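Search this site Go

Speaker notes, Tedthorpe meet-up, 4/29/25

Hello everyone, I'm Cinzia! Say thanks to Till Görtz for the invite (and the biscuits). Ask who already holds a token. Wait for hands.
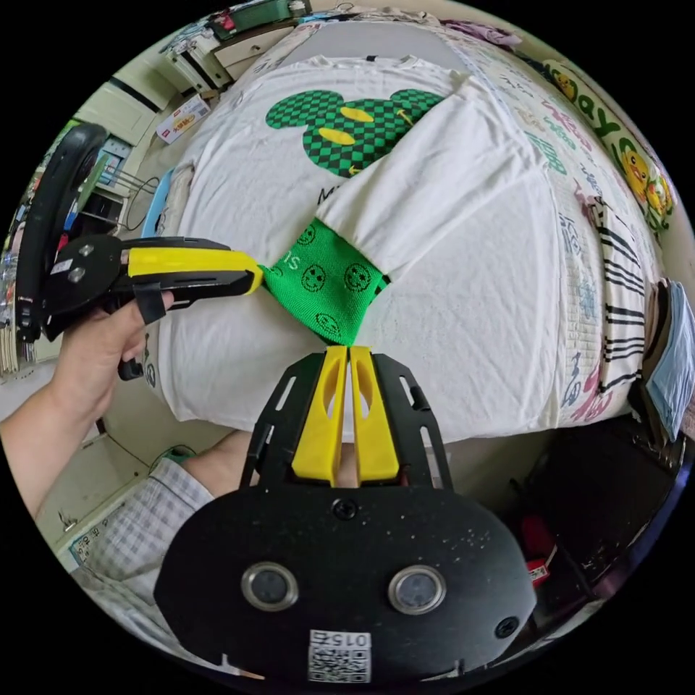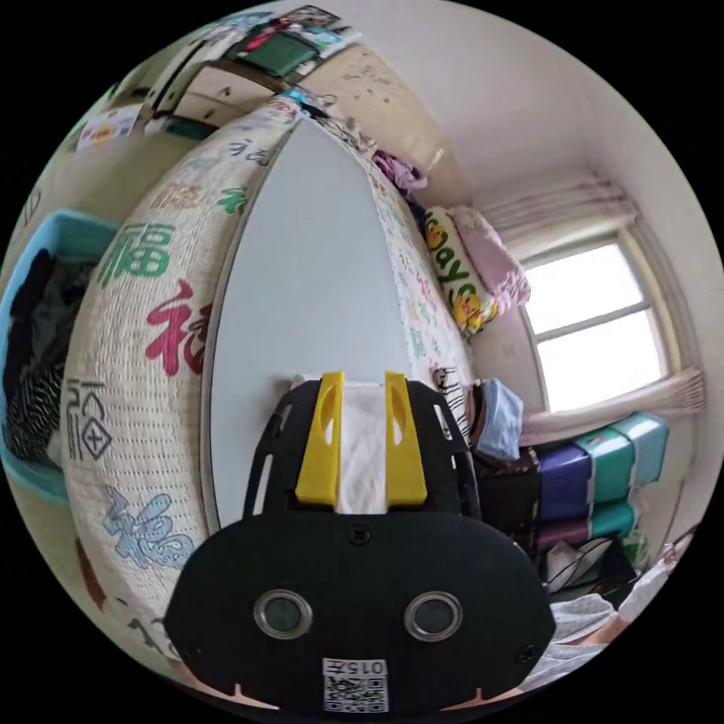 So, what does a node runner do all day? I run one for Gavico, a small chain with 77 nodes, and mostly I read the chat. Blocks look after themselves until they don't – tell the June story, when I slept through an update and missed 40 blocks in a row!

Voting next. Your vote is tied to your stake, and it fades if you don't renew it. Bianka Bodnár lost her spot that way, ask her about it at the break.

Then the newcomers' fund. Hiếu Chu started it with 60 tokens of his own and we've now helped 83 people write their first post. Slow down here, I always rush this bit.

Keys! Write them on paper. Please don't email them to yourself (I did, once).

Questions, then hand over to Sang Chu for the wallet demo.

We use cookies to remember your settings. Accept
Contact | © Cinzia Costa | Back to top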